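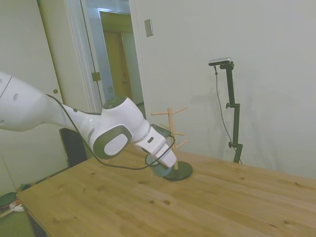 Removing tea and coffee stains from glazed mugs

Applies to: glazed stoneware, porcelain and bone china without metallic trim. Do not use on unglazed clay, gold or silver rims, enamel with chips, or vacuum-insulated steel.

The brown film inside a mug is mostly tannin bound to minerals left by hard water. Dish soap does little to either one. The method below uses sodium percarbonate, sold as oxygen bleach. Check the label for a product with no added fragrance. The Rurkard powder used for these directions is plain percarbonate with some washing soda.

What you need

Sodium percarbonate powder
Hot water
A measuring jug, 1000 ml or larger
A plastic basin that holds at least 2000 ml
Rubber gloves
A soft nylon bottle brush
White vinegar (step 6 only)

Procedure

1. Wash the mugs with dish soap and rinse. Grease left on the glaze slows the reaction.

2. Put on gloves. Put one level tablespoon of powder in the basin and add 1000 ml of hot water from the tap or kettle. Stir until no grains are left on the bottom. The solution will fizz. Never mix it in a bottle or any container with a lid — the gas has to escape.

3. Lower the mugs in on their sides so that no air is trapped. Top up with hot water if the rims are exposed.

4. Soak for 30 minutes. Older stains may need two hours. The solution loses strength as it cools, so a second fresh batch works better than leaving the first one overnight.

5. Brush the inside, paying attention to the corner where the wall meets the base. Rinse twice in clean water.

6. If a chalky gray layer remains, it is scale. Rinse out all of the percarbonate first, then fill the mug with equal parts vinegar and water for 15 minutes. Do not combine the two solutions.

7. Dry the inside with a cloth, then store the mug where air can reach it. Stacking damp mugs leaves rings on the glaze. 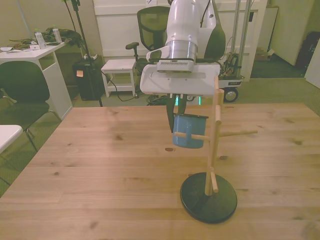

Lestby writes that step 4 did nothing on a set of Kröger mugs with a matte interior, even after two batches, and asks whether the glaze is worn out.

Probably not. Matte glazes have a rougher surface and hold tannin deeper than gloss does. Make a thick paste of baking soda and water, rub it in with a fingertip for one minute, rinse, and repeat the soak. Gray streaks that remain are usually metal marks from spoons. These need a mild oxalic acid cleanser, used with gloves and rinsed well.

Fine brown lines that come back within days are crazing — cracks in the glaze itself. Cleaning lightens them for a short time only. A crazed mug can absorb liquid and should not go in the microwave.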